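Wanside Chore Circle - minutes, 12/10/2018
Present: Veronika Lanz, Mechthild Rüegg, me (taking notes, sorry about the spelling)
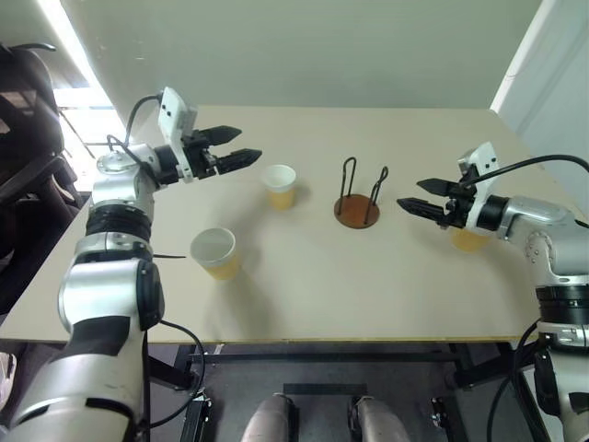
We started with the big question again - can a machine do the tidying up yet? Mechthild says for cups, nearly. For a sink full of odd-shaped dishes, no way, and I'm with her on that one.

Veronika was keener than either of us! She reckons putting paper cups on a stand is a fair test for a café kitchen, and she'd like to see it done 1000 times before anyone at Jiveck spends money. Mechthild said a teenager would do it faster (much laughter, mine included).

We talked a bit about laundry, then agreed to leave it alone until after December.

To do:
Veronika to write to Pokport about a visit.
Mechthild to draw up a list of shop-floor jobs, easy ones first.
Me - type this up and book the room for 2 hours next time.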